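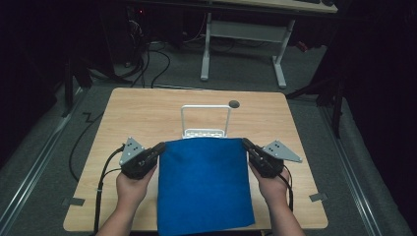
Goltico Microfiber Towels, royal blue: review after one winter

I bought this pack of five towels in November from the Cesden shop, for cleaning at home and for drying dishes. The price was 39 with delivery. Before this I used cotton towels from Wiegand for many years, so I will compare with them in some places.

First, the color. On the shop page it looks almost navy, but the real towel is a bright royal blue. I like it, but please know it before you order if your kitchen is in quiet colors. On a light wooden table it is very visible, and for me this is useful. I don't leave it behind when I finish.

The surface is soft and a little fuzzy. When the towel is new it catches on dry skin, and some people don't like this feeling. After the first few washes it became less strong. I wash at low heat without softener, as the label asks. With the first wash the water became slightly blue, so wash them separately one time.
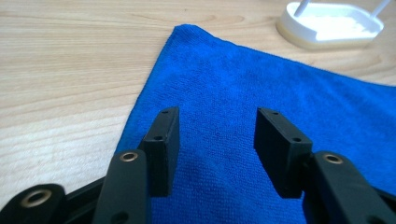

The Goltico towel spread on the table, with the wood grain next to it for color.

For drying it is good. One towel is enough for the dishes of a dinner for two persons, and after that I still can wipe the sink. Glasses come out clean without small hairs. With the Wiegand cotton I always had to polish the wine glasses a second time. For a greasy pan I would not use it, the fat stays in the fibers and needs a hot wash, and the label does not allow a hot wash. I keep one old cotton towel for this.

Folding is easy. It makes a flat square and stays like that in the drawer. But the fabric doesn't become fully smooth when you only throw it on the table, there are always a few soft waves, so pull the corners first if you like a straight stack. I don't iron them.

What I did not like: the edge stitching on one towel opened after two months. I wrote to the shop, and they sent me a new one without asking for photos. I also tried the gray towels from Prerari, which cost more. They are thicker, but they need the whole night to dry on the rack. The Goltico is dry by the morning coffee even when I hang it very late.

I give 4 stars. One star less for the stitching. I will order a second pack for the bathroom, if they still have the blue.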